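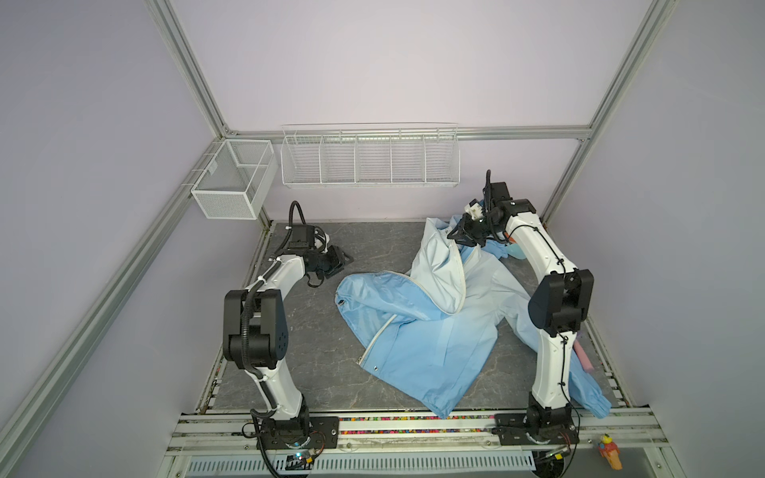

Jacket day on the bench. Right arm's got the collar, left arm's got nothing.

Last updated: Sunday, July 5, 2026

So I finally sat down with the spreadsheet. I'd been putting it off for weeks, partly because it's dull and partly because I had a fair idea what it would say, and then Bernice asked me (nicely, but with her coat on) whether we were having a second bench or not, and if so could she please have a number by the end of the week. She got one. I don't think either of us liked it much.

For anyone new here, we're a tiny outfit working on getting a pair of arms to handle clothes. Picking up, spreading out, folding, the odd zip when we're feeling brave. We have one bench. It was put together in bits over a long stretch, whenever there was money, and the trouble with building something that way is that you never see the total. You see a long run of little invoices and each of them looks perfectly reasonable at the time!

My plan was to go back through everything we'd paid for, work out what bench one really cost, and use that as the starting point for bench two. Easy enough, I thought. It took me most of June.

The arms themselves were the simple part. One supplier, one invoice, a line for each arm and a line for delivery, done. If you're planning something like this, then yes, the arms are the biggest single thing on the sheet and you'll spend ages comparing them, and you should. But I had it in my head that they were nearly the whole cost, and they weren't anywhere near. When I added up everything else it came to 80 per cent of what we'd paid for the arms. I checked it again the next morning in case I'd counted the freight twice. I had, in one place, and it made hardly any difference.

What's in the everything else? Aluminium, mostly, it feels like. The enclosure is all extrusion, with posts at the corners and rails to hang things from, plus a long diagonal down the left side that I was dead against paying for. I've come round to it. Extrusion is priced so that each length looks cheap and then you need brackets, and the brackets need the special nuts, and the nuts come in bags that are always slightly too small. We got ours from Firach, who cut to length and charge per cut. Seidu drew the whole thing up with very little waste and an awful lot of cuts. Next time I'd ask for a quote on the drawing before it's final and see whether moving a few rails about brings it down.

Then there are panels. The walls are a pale lavender, which visitors always ask me about, and I'm afraid the answer is only that it was the colour I liked out of the ones that weren't shiny. Plain walls matter a lot to us and I'd buy the same again. The grey marbled worktop too. It's been a good surface and I've no complaints about it at all, except that I never wrote down the finish code and Mudaliar, who supplied it, have changed their catalogue. There was a very long phone call. Write down your finish codes!

Now, cables. Oh, cables. If I could send one line back to myself at the start it would be to give cabling its own row, with a proper figure in it. We had it under "sundries". The conduit that runs up the outside of the arm, the ties, the loops you have to leave at the wrist so nothing gets yanked when it bends: all of it came out of sundries, and so did every replacement when we'd made a loop too short. I've put £100 per arm in the new budget for cable, conduit and ties, and Seidu reckons that's light. He may be right. He's the one on his knees under the left arm with a torch when a connector needs finding.

The grippers I've split into two rows, one for the grippers and one for what wears out on them. I'd never separated those before. Fabric is gentler than metal parts, you'd think, so the fingers ought to last for ever, and I really did budget on that basis. What I hadn't allowed for was us wanting to try other fingers. Angled ones, grippier ones, ones Seidu had seen somewhere and couldn't stop talking about. It's a perfectly good way to spend money, it just needs to be on the sheet where Bernice can see it.

And storage! We've wire baskets hung on the walls inside the enclosure, a long divided one along the back and a smaller mesh one on the side, and they cost next to nothing. They're on the list for bench two without any discussion. I only mention them because they're the single cheapest line in the whole thing and the only one that everybody agreed on straight away.

Clothes are a real cost as well, and I'd left them off entirely. I suppose I thought of them as something that just turned up, from our own wardrobes and the charity shop and so on. But you need variety. A thin shiny jacket like the blue one behaves nothing like a jumper, the fabric slides over itself and there's a zip to think about and a hood or a collar or a lining to get lost in, and if all you ever practise with is T-shirts then all you'll ever have is a T-shirt folder. We've bought more than 30 garments this year, going by the receipts I could find, and there'll be some I couldn't. None of them dear. Together though, they paid for nothing less than a decent camera.

So, quotes. I asked two firms to price a complete bench, arms and all, on the theory that somebody else might be better at this than we are. Prindale came back quickly with a tidy document and a price that made me put the kettle on. It did include setting up and a year of support, and I'll say in fairness that their enclosure looked lovely. Grestine were slower and cheaper, but when I read it through properly they'd quoted for the arms and the frame only, no cabling, no computer, no lights. By the time I'd added our own figures for those, the gap had nearly closed. I do wish people would send quotes laid out the same way. I ended up making a blank sheet with our own headings and asking both of them to fill it in, and one did and one rang me up to ask what "finger experiments" meant.

Bernice's view (she holds the purse, so it's a view I listen to) is that we ought to build it ourselves again, because we know how. Seidu's view is that we ought to build it ourselves again because he has ideas for the frame. I was the one leaning towards buying in, which surprised them both. My thinking was time. The first bench ate an enormous amount of it, and not one hour is on any invoice. I tried to put it back in from my diary, and even being kind to us it changes the picture a great deal. If we paid ourselves properly for the building, bought-in stops looking expensive.

But we don't pay ourselves properly for the building, so there we are. And there's the spares argument, which is the one that swung me in the end. Two benches made of the same parts can borrow from each other. If a joint module goes on one, we can keep the other running and swap things over while we wait for the delivery. With a Prindale bench next to our own we'd be holding 2 sets of spares and I haven't got shelf space for the one.

What we've settled on, then. Same arms, same grippers, same worktop if Mudaliar can match it and something near if they can't. Firach for the extrusion, quoted on a draft. We order the arms first because the wait for those is the longest, and the frame once they've been confirmed, so that we aren't tripping over a stack of aluminium for months like last time. The computer goes last of all. Prices on those jump about and I'd rather buy whatever's sensible on the day.

There's a contingency row too. Bernice wanted it small and I wanted it big, and what's written there now is a figure neither of us would defend in public. I've also added a line called "forgotten", separate from contingency, with a modest sum in it. Contingency is for things going wrong. Forgotten is for drip trays and extension leads and the right size of hex key, and the clips that hold the panels in, which I did forget, and only remembered while typing this paragraph. Off to add them.

If anyone reading has bought arms in the last few months I'd love to know how long you waited, and whether the delivery date you were given bore any relation to the one you got. Comments are open. I'll put up the blank version of the sheet once I've taken our prices out of it and fixed the column that adds up wrong.

Recent posts
Sleeves, and why I've gone off them
A morning at the charity shop with a tape measure
Seidu Ackah on re-tying an arm from the shoulder down
Lights: the ones we sent back
What Bernice Yakubu wants to see on a purchase request
Moving the bench to the other wall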